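Bronallow Hinged Gift Box, Orange
Supplied by Lotora

The Bronallow is a shallow cardboard presentation box with an attached lid that folds back on its hinge. It is intended for small gifts, cards and sample sets, and is delivered flat in cartons of 172. Orders of 4,000 or more may be shipped on pallets. 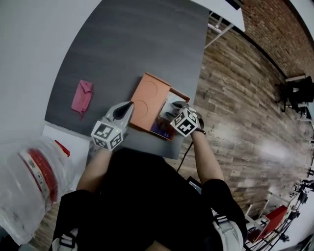
Orange box, lid open

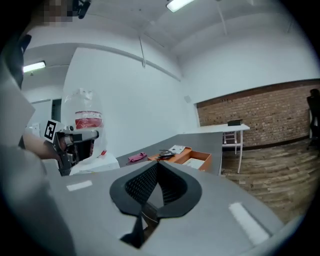

Panagiotis Nikolovski writes that his shop has packed 818 of the boxes and that the hinge has held up well, although he would prefer a slightly deeper base for candles. Lotora has noted the request. A deeper version is under review, and samples are expected in April.

Boxes should be stored flat in a dry room. Unopened cartons may be returned within 30 days of delivery.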